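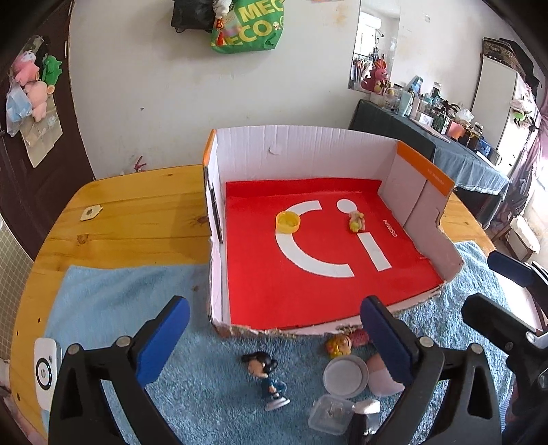
Chapter 9
What the Machine Takes and What It Leaves

In the spring the management of Vendevitz, a company that packs and ships small gift items, told its packing staff that they would soon be "freed from repetitive work." The phrase was printed on a sheet and taped next to the time clock. Irfan Lumenta, who had packed orders there for nine years, kept a copy. When he was interviewed for this book he laid it on the table and asked which part of his work was the repetitive part.

It is a fair question, and most of this chapter is spent on it. Previous chapters dealt with automation as engineers and accountants describe it: throughput, payback period, error rate. Those measures matter. They are also collected by the people who bought the equipment, usually in the first months after they bought it, and students should read them with that in mind.

Packing looks simple on paper. An item goes into a box, the box is closed, the box leaves. The job description used at Vendevitz before the change ran to 28 words. But a figurine with a base does not sit in a box the way a flat lid does. Some pieces will roll and others tip over. A carton arrives with a torn edge, and somebody has to decide whether it is still good enough to send. Lumenta made such decisions all day without calling them decisions, and they appeared nowhere in the records the company used to plan the new line.

The new line, supplied by a firm called Wundow, was switched on in June. A notice dated Jun 20, 2019 announced that 20 packing positions would be "redefined." We will look at that word again in Section 9.3. For now it is enough to say that the people in those positions were not dismissed on that day, and that the notice did not say what they would be doing instead.

What they did, for the most part, was stand near the machine. They fed it items turned the right way up. They picked up what it dropped and repacked what it had packed badly. In its first full week the line stopped 636 times, by the staff's own tally - the company's log, which left out any stop that a worker cleared by hand, gave a far smaller figure. Both records were kept in good faith. They measured different things, and only one of them reached the board.

Pejman Golestani supervised the floor during the change. He does not regard himself as an opponent of the system and he dislikes being quoted as one. His complaint is narrower. Before, he says, a new packer could learn the job from the person at the next table, and after a month or two would be trusted with the awkward orders. Now the ordinary orders go to the machine and only the awkward ones come to people. A beginner meets the hardest work first, with no easy work to practice on. Meanwhile the pay grade was lowered, on the grounds that the machine did the packing.

Readers may object that these are growing pains. Perhaps they are. The line did improve, and by the end of the period we studied it handled plain boxed goods quickly and with few faults. A second company, Manurung, installed similar equipment and reports that its staff prefer the new arrangement. We take that report seriously in Section 9.4, while noting that it rests on a survey handed out by managers and collected by them too.

There is one more kind of work to consider, and it is easy to miss. Before a machine can handle loose objects of many shapes, somebody has to show it how, over and over, with objects of many shapes. Someone sets the things out, picks them up, puts them down, and sets them out again. Sales material tends to talk about a system that "learns." It seldom gives the hours of handling that the learning was made from, what those hours paid, or whether the people who put them in were told what they were for. A firm that has removed repetitive work from one building may have ordered a good deal of it from another.

None of this shows that automation is a bad bargain in general. It does show that the bargain is hard to judge from the seller's side of the table. The case of Pumgate, where the workers were asked to help write the plan before anything was bought, turned out differently enough to deserve a section of its own.

Key terms in this chapter: redefinition, residual task, unrecorded stop, tacit skill, demonstration labor.

9.1 Counting the stops

We begin with the two logs. The staff tally at Vendevitz was kept in pencil on the backs of packing slips, one stroke for each stop, with a letter beside it for the cause.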